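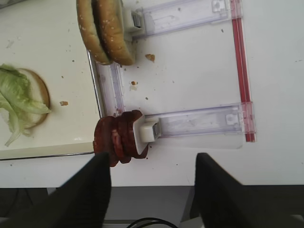

Slide 1: bottom bun and lettuce on the tray

Lunch pricing talk, Genholm, March 2025. Speaker: Saadet Ateş

Open with the question from last time: what does one lunch cost us to sell? Wait for a few guesses.

Slide 2. Morkach sold 1,122 lunches in November. Some 600 of them went out before one o'clock. Pause here - people like to write this down.

Slide 3. Rent, wages, food, packaging. Stay on wages longest. Yazıcı raised prices once and kept the old menu boards up for 4 weeks. Tell the story, keep it short.

Slide 4. Waste sheet. Hand out the paper copies now, 100 printed. Ask them to fill in the first row before moving on.

Questions. If delivery fees come up, go to the Jindulo slide at the back.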